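To: open-lab list
From: Nadine Sabbagh
Date: 21 May 2025
Subject: Re: Visitor demonstration at the Falline lab, stations and running order

Dear colleagues,

Thank you to those who replied to Dr. Lightfoot's message. I answer his points in turn below and then give the arrangements for the tabletop stations, which several list members asked to have in writing. Please read the station notes even if you are assigned to only one room, as the visiting parties will be split and some of you will be asked to change places during the afternoon.

Cyril Lightfoot wrote:

> The program office would like a final text for the visitor handout by the
> end of the week. Three matters remain open on my side.
>
> First, the number of visitors. The registration page has closed with 200
> names, and the corridor outside the manipulation rooms will not hold
> that many at one time.
>
> Second, the length of each demonstration. In February the Thoroddsen
> delegation was shown a full table-clearing run without a break, and the
> group at the back could neither see nor hear by the end of it. I should
> prefer shorter runs with a spoken introduction.
>
> Third, the question of who may speak to the press. Flidard has asked
> whether its own staff may answer questions at the stations that use its
> software. I have told them that I would put this to the list.
>
> C. Lightfoot

On the first matter, the visitors will be received in parties of 40. Each party will be met in the entrance hall by a member of the program office and brought up by the east stairs. The elevator is to be kept for visitors who need it and for equipment. Parties will not be combined, even where one is small or arrives late.

On the second matter, the station leads have agreed to short runs. Every run will open with a spoken introduction of a minute or two, given before the arm moves. The lead should state the task in one sentence, say whether the arm is working on its own or under the control of an operator, and say what will count as a finished run. Visitors in February asked most often about the second of these, and the answers they received from different stations did not agree. Please use the wording in the handout.

On the third matter, Flidard staff are welcome at the stations and may explain their software to visitors. Requests from journalists should be passed to Guido Benedetti, who will be in the entrance hall throughout. This applies equally to our own staff and students.

The following applies to all stations.

Leads should be in place some 30 minutes before the first party. The stop button is to be tested by the lead in person, and the result entered on the station sheet. No visitor is to reach over a work surface while an arm is powered, and this includes visitors who are known to us. If a run fails, the lead should say so plainly, return the arm to its starting position and begin again. A failed grasp is of interest to most visitors and there is no need to hide it — but please do not attempt the same run more than twice with one party waiting.

Questions about cost, delivery or purchase are outside the scope of the day. Leads may hand out the contact card.

Station notes

1. Drawer and cabinet opening (Jusov room). Lead: Dennis Kettle. The introduction should mention that the cabinet handles were changed after the February visit, as returning guests may remember the earlier ones. The room is narrow, and each party will need to enter in two halves. Mr. Kettle has asked that the door be kept closed during runs, and a sign will be provided.

2. Dishes and food items on the countertop. Lead: Yoon-hee Myung. The arm works over a wood countertop with paneled walls behind it. The layout consists of a white dinner plate with a floral rim, a small yellow bowl, a small orange-yellow item and the drying rack to the right, which starts without dishes. The gripper should begin open to view and empty, held well above the countertop, so that the party can see it before the first movement. Dr. Myung will ask a visitor to choose between two instructions: to place the small item in the bowl, or to move the plate to the rack. The choice is made before the run and is not changed once the arm has started.

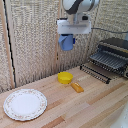 3. Sorting by spoken request. Lead: Nadine Sabbagh. Visitors will be invited to speak one at a time into the table microphone. Requests in languages other than English may be tried, with the caution that our testing in those languages is limited. The lead will repeat each request aloud for those standing at the back.

4. Questions and discussion (seminar room). Cyril Lightfoot will take the chair. Each party ends its visit here, and station leads are asked to send one team member who can speak to the day's runs, including any that failed. Chairs will be set out for one party only. Coats and bags may be left along the window wall.

Two smaller items. The name badges ordered for the February visit have been found and will be used again, so please check the spelling of yours at the front desk. Parking behind the building is reserved for the visitor buses from the early morning, and staff cars should use the lot across the road.

Corrections to the station notes should be sent to me directly and not to the full list. Changes to the handout wording go to Dr. Lightfoot, who will forward the agreed text to the printer.

With thanks to all who are giving their time,

Nadine Sabbagh
Visitor Program, Falline Laboratory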